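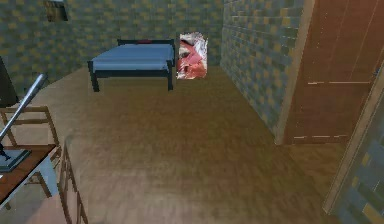
Mehrangiz Tehrani thinks I was too easy on the provost's office last time, and she may be right. Her comment under my October post said that a search run entirely behind closed doors is a search where the answer was picked first, and that faculty at Zwahlen should stop acting surprised when it happens. She has been through three of these and I have been through one and a half, so I'll defer to her on the pattern.

I still want to go through what we know, which is not a lot.

The library dean's job at Zwahlen has been open since the spring. The last dean left for a position out of state, gave proper notice, and had a cake in the staff room. There was no mystery about it. Over the summer the college hired a search firm, Dirkell, and put together a group of nine people to work with them. Two were librarians. One was a student, who graduated before the first meeting and was not replaced.

Dirkell sent out a survey asking what we wanted in a dean. I filled it in. So did 75 other people, according to the email we got afterward. The email said the themes were "leadership" and "communication." I would like to read the actual comments, and so would several of the people who wrote them. When Jamshid Babaei asked for a copy with the names taken off, he was told the responses belonged to the firm. He asked to see the part of the contract that says so. That was five weeks ago.

Then in the middle of the semester we heard there would be no open forums. In past searches the finalists came to campus, gave a talk, ate a sandwich with whoever showed up, and took questions. The talks were often dull. I sat through one about shelving that ran forty minutes over. But you found out who could take a question from a cataloger without getting annoyed, and the candidates got to see the building and the people in it before they signed anything.

This time the finalists met with the search group off campus, and the rest of us got a message saying this was done to protect the candidates' privacy. I understand that argument. Someone applying for a new job may not want their current boss to know. It makes sense for the first round, when there are a lot of names. It makes less sense for the last two or three, who have been named publicly in every dean search here that I can find a record of. I went back through the old newsletters to check, and Zwahlen held open forums for the business dean, the nursing dean and both of the last two library deans.

Ngan-ling Tsao wrote a petition asking for the forums to be put back. It was a short one, a single page, and it asked for one thing. She put it up at 9 in the morning and by the end of the week it had 1,283 signatures. For a campus our size that is a lot. A good number were from students, who use the building more than anyone and mostly want to know if it will keep its late hours. The faculty senate has a rule that any petition with over 1,000 names goes on the agenda, so it went on the agenda.

I was at that meeting. It was in the old lecture hall with the bad heating and I kept my coat on. Ngan-ling read the petition out loud and sat down. Gyula Halász moved that the senate ask the provost for open forums with each finalist. There was some back and forth about whether "ask" should be "urge." It ended up as "urge." The vote passed with four people against, and one of the four told me later he just didn't like the wording.

The provost's reply came eight days after that. It thanked the senate for its engagement and said the process would go on as planned. It also said there would be a reception once the new dean has been named – date to be announced.

So that is where we are. Imtiaz Bepari has put in a records request for the Dirkell contract and the survey responses. The college has acknowledged getting it and has said it needs more time. I don't know if he'll get everything, but the contract at least should come out, as we are a public college and we paid for it.

A few people have asked me who the finalists are. I've heard two names and I'm not going to print them. I don't have either one confirmed, and neither of those people has done anything wrong by applying.

Mehrangiz, to your other point, about whether the senate vote was worth the trouble: I think so. It is in the minutes now, and the next time there is a search somebody can pull it out. I realize that's a small thing to get for a semester's work.

The senate meets again before the break, same room, 3:30. Gyula has asked for ten minutes on search procedures. Bring a coat.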